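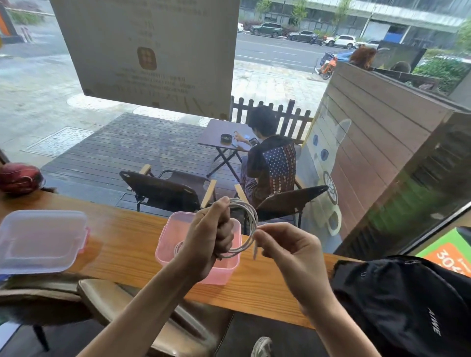 How do you compare two grippers fairly when one of your test jobs is coiling a cable?

Do the job by hand first and split it into small steps, then score each gripper on every step separately, using the same cable, the same box and the same starting position each time.

I've had a fair few messages asking how I did the cable round in my gripper comparison, so I'm writing it up properly. It works for pretty much any pair of grippers and any small arm (mine is a Sebastian, a bit elderly, still going strong!). The two grippers I had on it were the Skoken, with two flat fingers, and the Isex, with three soft ones. Neither is fancy and I paid for both myself.

What you'll need

An arm you can drive by hand controller
The grippers you want to compare
A white charging cable, the ordinary bendy sort
A plastic storage box with the lid off
A notebook, or a spreadsheet if you're tidier than me
A kitchen scale for the squeeze check

Step 1: Do it yourself, slowly

Before you bolt anything on, coil the cable with your own hands and pay attention to what they get up to. I was surprised by how different the two jobs are. One hand is just a clamp: it closes round the whole bundle and keeps the loops from springing apart. The other does the fiddly stuff, pinching the plug end, bringing a loop round, letting go, pinching again. If you only have one arm, as I do, you need something to stand in for the clamp hand. I tried a bulldog clip, then a bit of foam with a slot cut in it, and the foam won easily.

Do it at a counter or table at the height you'd normally use, too. I practised on the floor the first time, and every note I made about wrist angle was useless.

Step 2: Split the job up

I ended up with these five steps:

1. Find and pinch the plug end
2. Lift it clear without dragging the rest
3. Bring one loop round
4. Let go without the loop following the fingers
5. Lower the coil into the box

Number four is the one people leave out, and it's where the Skoken and the Isex part company. Soft fingers are lovely at holding on and a bit rubbish at letting go (the cable sticks to the rubber and comes back up with them). Score letting go as its own step or you'll miss it completely.

Step 3: Fix your starting position

Cables never lie the same way twice, so don't try for perfect. I drop mine from a hand's width above the counter, then turn it until the plug points at the arm's base. That's close enough. Box goes directly below where the coiling happens, lid off and well out of the way, because a lid lying near the box is exactly what the wrist will clip on the way down. Ask me how I know.

Step 4: Check the squeeze

Close each gripper on the scale's edge with a scrap of wood in between and note the reading. You aren't after a proper force measurement, just a way of setting both grippers to something similar. I settled on 200 grams for the pinch on both. Any more and the Skoken left little dents in the cable's jacket; any less and the plug swung about.

Step 5: Run the rounds

I did 46 tries per gripper, in batches, swapping over between batches so that a tired me didn't always land on the same one. Count a step as done only if you didn't touch anything. Write down failures straight away, with a word or two on what went wrong. "Slipped" is fine. "Bad" isn't, as I discovered when I came to read my own notes back.

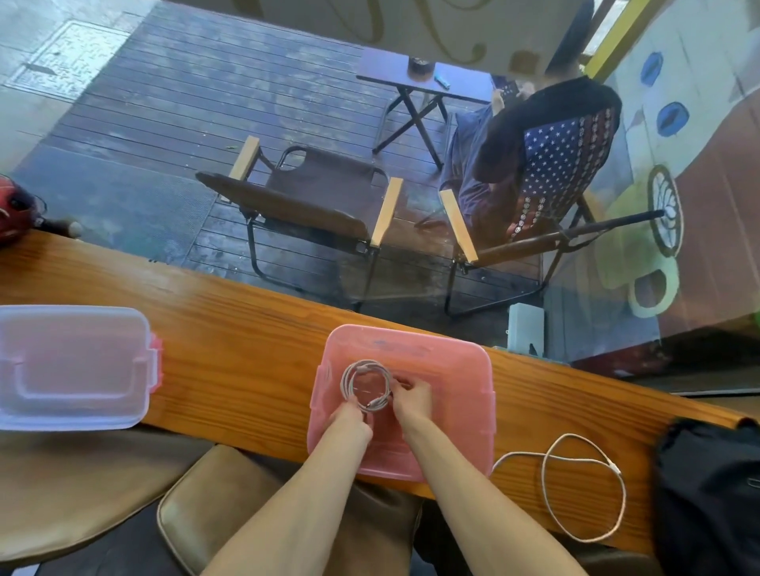 One reader, Prirkiment, wrote in to say that my foam clamp flatters both grippers, as a real second gripper would have to hold the bundle and open up a little for each new loop, and that anyone with two arms should score the holding side as well. Fair point, and I agree. If you've got the kit, add a sixth step for it: open just enough to take the new loop, close again, lose nothing. I'd love to see numbers for that with the Isex on the holding side, where all that grippy rubber ought to be a plus.

Step 6: Read your results step by step

Please don't add everything into one score! My two came out nearly level in total, and that told me nothing at all. By step it was plain as day. The Skoken was better on the plug and much better at letting go. The Isex was better at bringing the loop round, and kinder to the coil on the way into the box, where the flat fingers tended to catch on the rim.

A few odds and ends

Warm the cable up a bit if your room is cold. A stiff one fights back and you end up testing the cable.

If you log positions, log them at the moment the fingers close and skip the rest. My first log had 1,616 lines in it and I used hardly any of them.

Swap the cable for a fresh one if the jacket starts going shiny where the fingers grip. I keep the old one for practice.

I'm doing the same rounds with a flat ribbon cable in July, foam clamp and all, and I'll put the step scores up on this page underneath these ones.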